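Filed under: Opinion / Automation / Safe Practice
Last updated: October 2025

A simulated run should have to meet written rules before anyone quotes it in a safety file. At the moment most shops let the engineer decide what counts, and that is too loose.

Take the arm tests we run at Beswood. The task is small and the parts are simple. Even so, two people can report the same run in different ways. One logs the start pose, the other leaves it out. Six months later the numbers can't be compared. 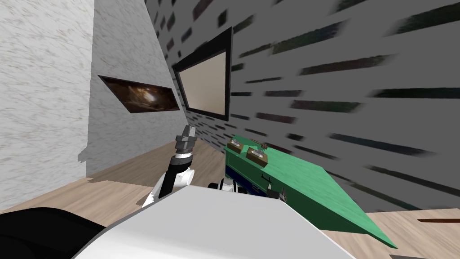
Simulated test room, right arm raised beside the green table, gripper pointing up.

I would ask for three things. Record the arm's pose before the first command. List every object on the work surface and on the floor, including the ones the task doesn't use. Keep the failed runs in the same folder as the good ones.

The Pollell checklist covers the first two and says nothing on the third. We adopted it in May and have logged 1,602 runs under it. Of those, 670 were failures, and I had to argue to keep them.

The usual complaint is time. Filling in the sheet takes 60 seconds – less if the scene file is tidy. I don't think that is a serious cost.

A rule this short can be checked by anyone. Purnness should put it in the next draft.

We use cookies to remember your settings. Accept / Manage choices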